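Small tubes, big bench: a morning with Rajitha Dissanayake

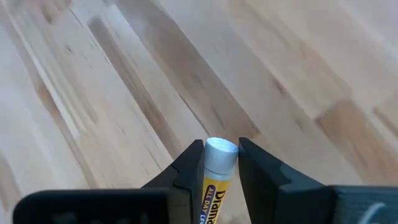
Rajitha Dissanayake has been sorting small things for a living for five years. She works out of the back half of a shop called Tranby, where people bring in the contents of bathroom drawers, handbags and glove compartments and ask her to make sense of them.

"Mostly it's tubes," she says. "Lip balm, glue, hand cream, eye drops. Anything slim ends up at the bottom of the bag, and then you buy another one."

Her work surface is a butcher-block top. She oils it every December and otherwise leaves it alone. "I tried a white table first. You couldn't see a white cap on it. On wood you see everything."

She starts by standing the tubes up. A tube lying down rolls, and you only ever see one side of the label. Standing up, you get the cap and the color, and she says most people know their things by color anyway. "They'll tell me it's the yellow one. They can't tell me the brand."

One handbag last winter held 33 tubes and sticks. The owner, Senyo Tsikata, had guessed he would find four or five in it. He had been using it as a travel bag for years and never emptied it between trips.

"I was embarrassed," Tsikata says. "Then I was pleased, I didn't have to buy lip balm for a long time."

Dissanayake doesn't throw anything out herself. She puts the old and dried-up ones in a tray, and the owner decides. A session takes 30 minutes if the person is quick about it. Some want to read every label, and she lets them.

Ridged caps are her favorite. "You can open them with lotion on your hands. The smooth ones, forget it."

For storage she likes a short glass or a shallow box with dividers, nothing deeper than the tube is tall. She used to sell a divided box from Stirnex but stopped when they made it taller - the small tubes disappeared in it.

She is at Tranby every morning until noon. Bags can be dropped off at the side door.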